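Ticket: Cleaner shrimp hiding, coral frags closing up after water change
Tank: 900 liter mixed reef, Tiltadell sump, Mikside return pump
Status: open, waiting on reply

Hi again! I'm adding to my own ticket so it all stays in one place. Quick recap - I changed 200 liters on the reef tank, and by evening the zoas had shut tight and my 3 cleaner shrimp had wedged themselves behind the back rock. The fish look fine and are begging for food like always (the wrasse would eat my thumb if I let him).

First thing I checked was salinity, like your help page says. The Jorkeck probe read normal, so I figured the new water was okay and went looking at everything else. Ammonia zero, nitrite zero, temperature steady. I pulled the carbon and put in fresh. No change.

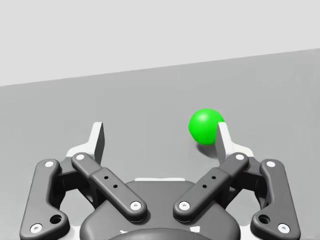 Then I got out my old glass hydrometer, mostly out of stubbornness, and it disagreed with the probe by a lot! I rinsed the probe, wiped it with a soft cloth and tried again, and got the same gap. So now I think the probe has drifted and I mixed that whole batch too salty.

What I've done since: topped up with plain RO water in small amounts over 12 hours, and left the lights low. Two of the shrimp came out this morning and one was picking at the tang, so that's a nice sign. The zoas are still half closed. I haven't touched the Lūse dosing unit, it's paused for now.

My questions - can the Jorkeck probe be recalibrated at home with the little packet of fluid it came with, or does that stuff go bad after it's opened? Mine has been open since January. And should I keep dosing paused until the corals open up, or start again at half?

I'll test again after dinner and add the numbers here.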